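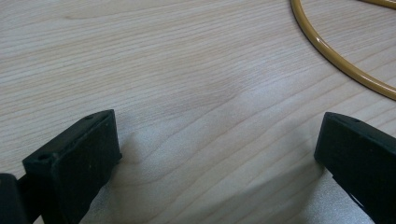 Wood-grain tabletop

A wood-grain tabletop is a flat working surface on which the lines of wood can be seen, either because the top is made of wood or because a thin layer with a wood pattern covers another material. Such tops are used for desks, kitchen tables, benches in classrooms and the loose boards that are laid on a floor or across a metal support. Pale colours, from cream and beige to light tan, are the most common choice for rooms where people work with small things, for the reason that a small thing is easily found again on them.

Construction

Three kinds of top are usually distinguished. A solid top is made of planks glued side by side. A veneered top has a thin leaf of real wood on a core of cheaper board. A laminate top has a printed paper under a layer of hard resin. From some distance it can be difficult to tell the second from the third. A look at the edge often helps: in solid wood the lines of the surface continue over the edge, while in the other two the edge is normally covered by a separate strip.

The corners may be left square or slightly rounded. Rounded corners are preferred for loose boards, which are carried more often and may damage a door frame or a knee. Some tops also have a round hole for a cable or a fitting.

Grain

The direction of the grain is decided when the wood is cut. Boards cut through the middle of the log show long parallel lines, and boards cut nearer to the outside show wide curved bands, called cathedral grain in the trade. Both can appear in one top. Printed patterns imitate the two types and repeat after a certain length. The Pirnberg pattern, a pale one with little contrast, repeats every 1000 millimetres, so that on a long bench the same curve comes back.

Use

On a pale top, dark and strongly coloured objects stand out well. Thin objects such as wire shapes, string and loops of rubber are more difficult to see on a dark or busy surface. Soft objects, for example a folded or crumpled cloth, stay where they are put. A small ball rolls easily on a hard smooth top and is therefore often laid on a piece of fabric, which holds it in the folds.

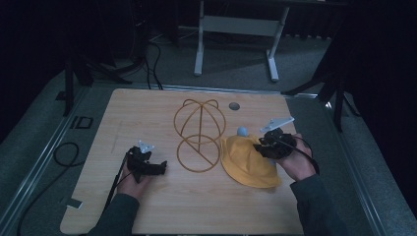

Rust-orange wire-frame object beside yellow fabric and a pale blue ball, on a light wood-grain board.

Nathalie Verhoeven, in her handbook for craft teachers at Brilstead, advises to keep one part of the surface free — she suggests the half nearest to the user — and to place the materials in the other. Samran Phromma gives the opposite advice for left-handed pupils and prefers a division into left and right. The two methods are sometimes mixed.

Wear and care

Light scuff marks are the usual first sign of wear. They come mostly from objects that are pushed instead of lifted. On solid wood they can be sanded away and the place oiled again. Veneer permits this only once or twice, and laminate not at all. In a list of 58 classroom tops made at Bovton, 53 had scuffs on the surface and 3 had a loose edge strip.

For daily cleaning a damp cloth is sufficient, moved along the grain. Water should not remain near a hole or a joint, where the core may swell. A glossy top shows fingerprints and reflects the light of a window, and a satin finish is for this reason often recommended for reading desks.

See also

Bench top
Cathedral grain
Perron board
Veneer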